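Jirngate
A command-line tool for turning handwritten recipe cards into clean, searchable text files
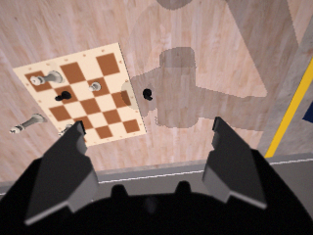
Jirngate reads a folder of typed-up recipe cards and writes one plain text file per recipe, with the title, yield, ingredients and steps in a fixed order. It does not read handwriting. You type the card as you see it, and the tool sorts out the layout, the units and the spelling of common ingredients.

It began as a script for the El Fassi collection, a family set of cards in mixed English and French, and still carries a few habits from that time. The most obvious is that it treats "glass" as a unit of volume. You can turn this off in the settings file.

Status

Stable for everyday use. The file format will not change before the next major version. Last updated November 14, 2025.

Install

You need Python and pip. From the project folder:

pip install .

Then check that it runs:

jirngate --version

On Windows, use the normal command prompt. Some older terminals show fractions as question marks, but the output files are fine.

Basic use

jirngate convert cards/ out/

The first folder holds your typed cards, the second is where the results go. The tool will not overwrite a file that already exists unless you add --force.

To look for a word across all converted recipes:

jirngate find "orange water" out/

Search ignores capital letters and accents.

Card format

Put the title on the first line. Leave a blank line, then list the ingredients one to a line. Leave another blank line before the steps. Notes go at the end and start with a plus sign. Anything after the plus sign is copied as written – no unit changes, no spelling fixes.

If the card gives no yield, leave it out. The tool writes "yield: unknown" and moves on.

Settings

Settings live in jirngate.ini in your home folder.

units: metric, us or keep. The default is keep.
max_chars: the longest card accepted, 4000 characters by default. Longer cards are skipped and listed in the log.
max_steps: 99 by default.
glass_ml: the size of a "glass" in milliliters, 200 by default. Set it to 0 to leave the word alone.
language: en, fr or both.

Output styles

There are 2 styles. Seno is the compact one, with ingredients in a single block and short lines, meant for printing on index cards. Pirex is wider and repeats the amounts inside the steps so you don't have to look back up the page. Choose one with --style seno or --style pirex. Seno is the default.

Known problems

Ranges such as "3 to 4 eggs" are kept as text and are not scaled.
Oven marks from old British cards are not converted.
A card with two recipes on it has to be split by hand before you run the tool.
With language set to both, "pain" is always read as bread – this includes the notes index.

Contributing

Bug reports are most useful with the typed card attached. Please remove anything private from the notes first. Small fixes can be sent directly. For new units or a new output style, open an issue before writing the code.

License

The code is under the MIT license. The El Fassi cards are not included and are not covered by it.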